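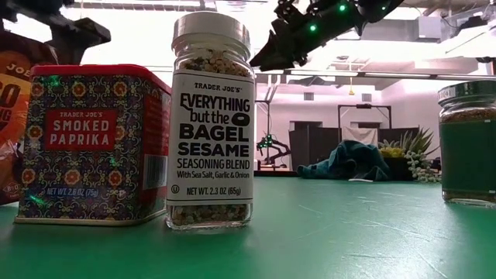

Page 9 of 41

Print this page | E-mail this page

Re: Spice jar set, how many examples per item?

reltidell_bench wrote:
We've got 302 examples for the jar pick and I'd like to stop there. The task is to take hold of the bagel seasoning and lift it clear with the paprika tin next to it. Start positions vary by hand. Any reason to carry on?

offcut77 wrote:
Depends how many of those have the tin on the left. If it's nearly all of them, the policy will learn to come in from the right and you'll find out the first time someone swaps them over. I'd do 40 more with the order changed.

reltidell_bench wrote:
Nearly all, yes. The jar is the target in every one so I didn't think it mattered.

furnival_lane wrote:
It matters. On the Furnival set we had the same thing with mugs. I'd also get rid of the towel and the plant. They add nothing and the labelling takes longer.

offcut77 wrote:
Disagree. Leave the clutter in but move it about between runs. A bare table gives you a model that works on a bare table.

furnival_lane wrote:
Fine for the final set. For a first pass I want to know the grasp works before I start on backgrounds. Rernance does it in two stages and I've had no trouble with their files.

mossbank wrote:
Has anyone checked the reflections? That green top is shiny enough to show the bottom of the jar. Our depth readings went bad on a surface like that and we binned a whole day's work. We put a matt cloth down in September and kept it.

reltidell_bench wrote:
Depth is off for this one, colour only. I'll do the 40 with the tin moved and keep the towel. Same Irnomura format as before, so the old loader should read it.

furnival_lane wrote:
Keep the two batches in separate folders, please. I'll train on the first one by itself and post the numbers.

Print this page | E-mail this page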